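Brorngate procura músicos para a gravação e digressão do segundo disco

Publicado em Oportunidades > Música > Audições

Os Brorngate são um grupo de folk e canção de autor formado no Porto, com um disco editado (Wadon) e concertos regulares em Portugal, na Galiza e na Irlanda. Para a gravação do segundo álbum e para os concertos que se seguem, o grupo abre candidaturas para dois lugares: violino e contrabaixo. Há ainda um lugar de técnico de som de estrada, descrito mais abaixo.

O grupo é dirigido por Sinéad Lynch (voz, concertina) e Obinna Briggs (guitarra, banjo tenor, arranjos). Os restantes músicos são contratados por projeto. Quem entrar agora fica ligado a todo o ciclo do disco, dos ensaios ao último concerto da digressão.

Violino

Procuramos alguém que leia partitura com à-vontade mas que também tire temas de ouvido. Cerca de metade do repertório não está escrita e não vai estar. É preciso tocar em pé durante um concerto inteiro e fazer segundas vozes simples. Quem toque também viola d'arco deve dizê-lo na candidatura, porque há dois temas com parte de viola que de outra forma serão gravados por um convidado.

Não exigimos experiência em música tradicional irlandesa. O primeiro disco tinha muita dança, o segundo tem quase só canções, em português e em inglês, e o violino trabalha sobretudo em notas longas e contracantos. O que pedimos é afinação segura em tonalidades pouco cómodas (a Sinéad canta bastante em lá bemol) e capacidade para tocar muito baixo sem perder som.

Contrabaixo

Pizzicato e arco. O candidato deve ter instrumento próprio, com captação. Nas deslocações de avião o grupo aluga contrabaixo no destino, pelo que convém não estranhar instrumentos alheios. Baixo elétrico é útil em três temas mas não substitui o contrabaixo. Coros são bem-vindos, sem serem obrigatórios.

Os arranjos são do Obinna e chegam em cifra, com linhas escritas nas passagens em que o baixo dobra o banjo. O resto fica ao critério de quem toca e discute-se no ensaio.

Técnico de som de estrada

Frente de sala e, nas salas pequenas, também monição a partir da mesma mesa. O grupo toca sem bateria e com volumes baixos, com microfones de condensador em palco sempre que a sala o permite. Pedimos experiência comprovada com instrumentos acústicos e carta de condução de ligeiros. O técnico partilha a condução da carrinha com o Obinna.

Onde se trabalha

Os ensaios e a gravação decorrem no estúdio Justov, uma casa de dois pisos com sala de captação, régie e quatro quartos. Durante o período de gravação os músicos podem ficar alojados na casa sem custos. Quem preferir ir e vir todos os dias pode fazê-lo, mas não há subsídio de deslocação para quem recusar o alojamento. 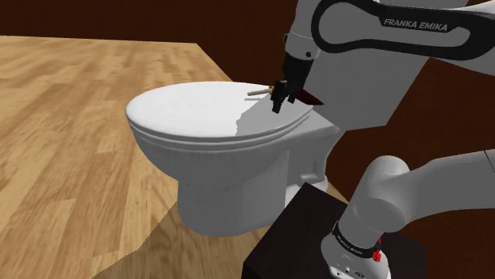
O horário de ensaio é das 10h às 18h, com uma hora de almoço, e nas duas semanas de gravação pode estender-se até às 22h, com descanso compensado na manhã seguinte. O almoço é fornecido e o jantar fica por conta de cada um, havendo cozinha equipada. Os quartos são individuais e a casa de banho é partilhada. A sanita é branca, de modelo corrente, e pede-se que fique com a tampa fechada, como na imagem. Roupa de cama e toalhas estão incluídas. Não é permitido fumar dentro da casa nem levar animais, e os instrumentos dormem na sala de captação, que fica trancada durante a noite.

Calendário

As audições realizam-se em abril. Os ensaios começam no mês seguinte e ocupam três semanas, seguidas de duas semanas de gravação. A mistura é feita sem a presença dos músicos, salvo se for necessário regravar alguma parte. A digressão está prevista para o outono e inclui 36 concertos, a maior parte em auditórios municipais e salas pequenas. A maior sala confirmada até agora leva 457 pessoas sentadas.

As datas da digressão são enviadas aos candidatos que passem à audição. Só devem aceitar o convite as pessoas que tenham disponibilidade para todas. Nos ciclos anteriores trabalhámos com substitutos e o resultado não foi bom para ninguém, pelo que desta vez não haverá substituições, exceto por doença.

Condições

Músicos: 3000 euros pelo conjunto de ensaios e gravação, pagos em duas partes iguais, a primeira na assinatura do contrato e a segunda no último dia de estúdio. Na digressão, 218 euros por concerto, mais alojamento, transporte e refeições nos dias de espetáculo. Os direitos conexos são declarados em nome de cada intérprete.

Técnico de som: o valor por concerto é combinado com cada candidato conforme a experiência. O técnico não participa na gravação, mas assiste à última semana de ensaios, que é paga à parte.

Todos os pagamentos são feitos contra recibo. O seguro de acidentes de trabalho durante a digressão é da responsabilidade da produtora, a Dauda, que também trata dos contratos. O seguro dos instrumentos fica a cargo dos proprietários.

Como concorrer

Os músicos devem enviar:

Uma página com o percurso, contactos e local de residência.
Duas gravações, uma a solo e outra a acompanhar voz. Podem ser feitas em casa, com telemóvel, desde que sem edição nem efeitos.
Indicação de outros instrumentos que toquem e da experiência em coros.

Os técnicos devem enviar o percurso, uma lista dos trabalhos dos últimos dois anos e o contacto de um artista ou produtor com quem tenham trabalhado.

As candidaturas são enviadas através do formulário desta página, com o nome do lugar no campo Assunto. Não enviem vídeos pesados em anexo, uma ligação chega. Aceitamos candidaturas em português, inglês e galego.

As gravações são ouvidas pela Sinéad e pelo Obinna. Todos os candidatos recebem resposta, mesmo que negativa. Não damos apreciações individuais das gravações.

Audições

Cada audição dura quarenta minutos e é feita com os dois músicos do grupo. Os candidatos recebem com uma semana de antecedência duas canções do disco novo, uma em partitura e outra apenas em áudio. Na própria audição é proposta uma terceira, para trabalhar de ouvido. Os candidatos a contrabaixo que venham de longe podem pedir para usar o instrumento do estúdio, avisando quando confirmarem a presença.

As despesas de viagem para a audição não são reembolsadas. Quem vier de fora do distrito pode pedir hora depois das 14h.

Dúvidas sobre contratos e pagamentos devem ser dirigidas à Dauda, pelo mesmo formulário, escolhendo a opção Produção. Dúvidas sobre repertório e arranjos seguem para o Obinna, na opção Música.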